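门开了以后，我们应该数什么

Judit Szűcs
2024年9月9日，星期一

上个学期我在Limulitz参加一个小型研讨会，讲我们组训练的策略Giron。我讲了二十分钟，放了曲线，放了表格，最后一位坐在后排的老师举手，问了一个很短的问题：“你们怎么知道门开了？”

我当时回答得很快。我说，门的转角超过阈值，就算开了。他点点头，没有再问。会后我坐火车回Plunitz，路上一直在想这个问题，越想越觉得我的回答只是一个程序员的回答。我愿意用这篇文章把它重新回答一次。中文不是我的母语，有些句子可能写得太直，请读者原谅。

先说我们做的事情。Giron是一个双臂操作策略，用模仿学习的方法训练，输入是机器人身上几个视角的图像和关节状态，输出是两只手臂接下来一小段时间的动作。训练数据全部来自仿真，由人戴着设备遥控机器人完成，一共1148条示范。任务是我们自己的任务集Bashir里面的一组，都跟门有关系：推开，拉开，握住把手再推，两只手各推一扇。房间的布置会换，门的材质和把手的形状也会换。

评测的时候，我们让策略跑了3000个回合。按照最早的判据，其中925个回合算失败。这个数字我们在内部报告里写了很久，它很方便，可以放在表格里跟别的方法比较，也可以写进摘要。我对它没有怀疑过，直到那趟火车。

回来以后，我请两位硕士生跟我一起，把失败的925个回合全部重新看一遍。看录像是很无聊的工作，我知道很多组不做。我们分了工，每个人看自己的部分，有分歧的再一起看。看完用了两个星期，咖啡喝得太多。

结果里面有一个小数字，我觉得比大的数字更值得讨论。有68个回合，门的转角到了阈值，后来又回来了一点，在回合结束的那一步恰好低于阈值，所以被记成失败。假如判据写成“回合中任意时刻超过阈值”，这68个回合就全部变成成功。策略没有变，数据没有变，一行代码里面的一个词变了，表格里的数字就变了。

我不是第一个发现这种事情的人。做强化学习的同事很早就抱怨过，奖励函数写得稍微松一点，智能体就会找到一条奇怪的路。可是模仿学习的人常常觉得自己比较安全：我们没有奖励，我们只是学人的动作，判据只在最后用来打分，它不会影响训练。这句话在技术上是对的。但是判据会影响我们选哪个检查点，影响我们决定下个月再收集什么数据，影响我们觉得哪一种网络结构比较好。它不进入梯度，它进入研究者的脑子。我觉得后面这条路更危险，没有日志记录它。

有人会说，那就把判据写清楚，大家用同一个。我同意应该写清楚，现在很多论文连这一点也没有做到，“成功率”三个字后面没有任何说明，读者要去代码仓库里翻，有时候代码仓库也还没有公开。不过我想主张的事情比这个多一步。我认为对于接触很多的任务，比如开门，单独一个成功率不应该再作为主要结果。主要结果应该是过程的分段：手有没有到把手旁边，有没有接触，把手有没有转动，门有没有离开门框，手臂有没有在门打开以后让出位置，机器人能不能通过。每一段报告一个比例，再报告段与段之间在哪里丢掉最多。

这样做的第一个好处很实际。我们按照这个方法重新统计以后，发现Giron在“到把手旁边”这一段做得很好，在“接触到转动”之间丢掉很多。以前我们一直在改视觉编码器，换了两次预训练权重，花了不少机时，我们以为它看不清楚把手。分段以后才明白，它看得清楚，只是手指合上的时机太早，有时候夹在把手的边上就开始用力。这是一个动作时间的问题，跟视觉编码器关系不大。如果我们早一点分段，可以省下半个夏天。

第二个好处是对读者的。一个读论文的人，他可能有自己的机器人和自己的门。他看到一个总的成功率，不知道这个数字能不能搬到他那里去。他看到分段，就可以判断：我的把手是杠杆式的，比圆的容易转，那么第三段对我不是问题；我的走廊很窄，最后一段对我是大问题。一张分段的表，可以回答我们没有想到的人提出的、我们也没有想到的问题。

我听到过三种反对意见，我想认真地回答它们，虽然我的回答不一定够。

第一种意见说，分段是人定的，人定的东西里面有偏见。策略也许会用一种我们没有想到的方法开门，比如用前臂去推，根本不碰把手。按照我的分段，它在第二段就失败了，但是门开了。这个意见很有道理，在我们的录像里也看到过这样的情况：门原来没有关严，机器人没有碰把手，用手的外侧把它顶开了。我的回答是，分段不应该写成必须按顺序通过的关卡，它应该是几个独立的观察。没有碰把手但是门开了，就如实记成这样，读者自己会看。关卡是用来淘汰的，观察是用来理解的，在写代码的时候这两者只差一个if，在写结论的时候差得很远。

第二种意见说，分段太麻烦，审稿人没有时间看，排行榜也放不下。对这个意见我有点不耐烦，可是我承认它描述了现实。排行榜需要一个数字，这个我没有办法。我只想说，排行榜是一种通讯工具，论文是另一种，我们没有义务让论文长得像排行榜。附录里放一张大表，正文里放一张小的，加上公开的逐回合记录，这些工作量比重新训练一次模型要小得多。

第三种意见是我的同事在午饭时说的，我觉得最难回答。他说，在仿真里谈论接触的分段没有意义，仿真里的接触本来就不可信。摩擦系数是设的，门轴的阻尼是设的，手指是刚体，把手是几十个平面拼起来的多面体。你在这样的世界里统计“把手有没有转动”，统计得越细，越是在研究仿真器，离真的门越远。

我想了很久。他说的每一个事实我都同意。我们的把手模型确实很粗，面数不多，棱角看得很清楚。真的手指碰到真的把手，会有一点滑，有一点变形，这些在仿真里都没有，或者只有一个很简单的近似。但是我觉得他的结论走得太快。如果接触不可信，那么总的成功率同样不可信，它是建立在同一个接触上面的。一个总的数字只是把不可信的部分包起来，让人看不见。分段以后，至少可以说：前面一段主要依赖视觉和几何，可信一点；中间一段依赖摩擦，请读者小心；后面一段依赖手臂的运动范围和身体的位置，又可信一点。把不确定的地方标出来，这是测量工作里很普通的要求，我在大学一年级的物理实验课上就学过，老师会因为没有写误差扣我们的分。

我还想讲一个跟视角有关的问题，它在我们看录像的时候反复出现。Giron的输入里面有高处的视角，也有靠近手的视角。从高处看，房间的关系很清楚，门和身体之间还有多少空间可以大概判断，可是手指和把手常常重叠在一起，人看不出来是碰到了还是只在旁边。从近处看，手指的张开和把手的形状都很清楚，但是一大块木头占满了画面，门到底动了没有，要靠画面边上一条窄窄的背景去猜。我们三个人看同一个回合，一个人看高处的视角说已经接触，一个人看近处的视角说还没有，最后要去查仿真器里的接触力才知道谁对。 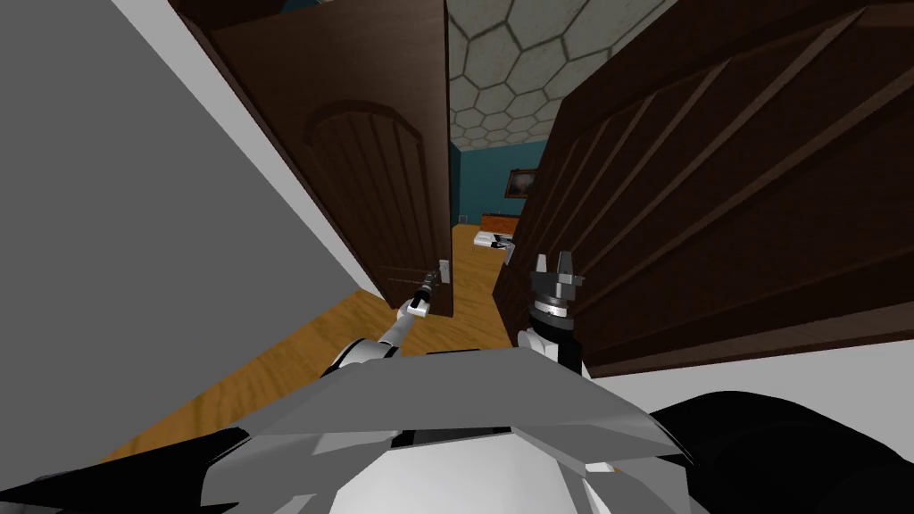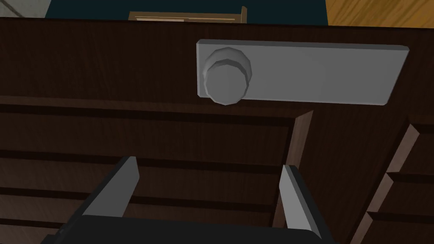
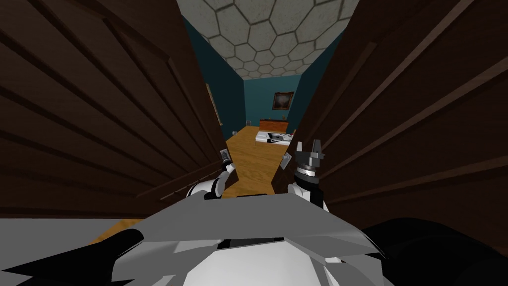
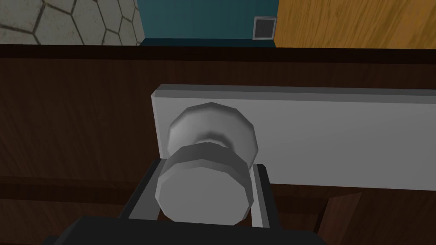 仿真画面：深色木面前的机器人夹爪。

这件事情让我对“人来判断成功”也不太放心。现在有一种做法，在真实机器人上没有接触力可以查，就请几个人看录像打分，取多数。我不反对这种做法，很多时候没有更好的。我只是建议，打分的人看的是哪个视角，应该写进论文里面。如果三个人看的都是同一个从高处拍的视角，他们的意见一致，也可能只是因为他们有同一个盲点。一致性系数再高，也量不出这个盲点。

说到真实机器人，有读者可能会问，为什么我不直接到真的门前面去做评测，这样争论就少了一半。我们会去做，走廊尽头有一扇门已经得到允许给我们用，楼里的人对我们很有耐心。但是真的门一天只能开那么多次，要跑够能分段统计的回合数，需要很多个星期，而且门轴用久了会松，第一天的门和第十天的门已经不是同一扇。仿真的价值在于可以把同一个起点重复很多次，可以把每一步的状态存下来，事后换一个判据再算一遍。我们那68个回合能被找出来，正是靠这个。既然我们拿到了仿真的这个好处，却只用它来生产一个总的数字，我觉得很可惜，像买了一台显微镜用来压纸。

再回到数据收集。分段的想法也改变了我们请人做示范的方式。以前我们告诉操作员：把门打开就可以。于是1148条示范里面，门打开以后的部分非常不整齐，有的人把手臂收回来，有的人手臂还顶在门上就按了结束键，有的人在按结束键以前还让机器人往前走了一步。策略学到的也是这样的混合。那些门开了又回来一点的回合，我怀疑跟示范的结尾有关系：有些示范的最后一段里，手臂正在离开，门没有人扶着。我没有证明这一点，只是看了录像以后的猜测，需要把结尾统一以后再训练一次才能知道。

我们现在给操作员的说明多了两句话：门打开以后，手要停在门边，等一个信号再收回；收回的时候先收离身体近的那只手。有一位操作员说，这样做很不自然，她在家里从来不这样开门。她说得对。人开门的时候身体跟着走，肩膀和脚都参加，手只是其中一部分。我们让她坐在椅子上用两只手去完成原来用全身做的事情，然后把她的动作叫作“专家示范”。这个词我以后也想用得小心一点。

还有一个具体的问题，我自己没有答案，写在这里，希望有经验的人告诉我。分段的阈值应该怎么选？比如“门离开门框”，转角多少算离开？我们现在的做法是不选，画一条曲线，横轴是阈值，纵轴是达到的比例，让读者自己看。曲线平的地方说明结果跟阈值关系小，曲线陡的地方说明要小心。这个做法对转角很好用，对“手臂让出位置”就不太好用，让出位置要看机器人的宽度，要看它打算从哪里走，很难用一个标量表示。我们试过用包围盒计算剩下的通道宽度，在双扇门的任务里常常出错，两扇门开的角度不一样的时候，算法会把斜着的门板当成一面墙。

下一个版本的报告，我打算把总的成功率放到第二页，旧判据和新判据的结果并排写，925这个数字也保留，旁边注明它是怎么来的。组里有人担心，这样写会让Giron看起来比别人的方法弱，别人只写一个好看的数字，我们写一整张有洞的表。这个担心是有根据的，评审的时间很短，第一印象很重要，年轻的学生要毕业，我不能假装这些不存在。所以我跟两位硕士生商量过，他们的论文里可以先写总的数字，再写分段，顺序由他们自己决定。我自己署名的报告，就按照我的顺序写。

逐回合的记录我们正在整理，每个回合有一行，包括起点的编号、每一段的时间、回合结束时的转角，还有我们三个人看录像以后的备注。备注有匈牙利语的，也有英语的，有几条写得不太客气，是晚上十点以后写的，我会先翻译再放上去。如果有人愿意用自己的判据重新算一遍，请把结果寄给我，特别是跟我们的结果不一致的时候。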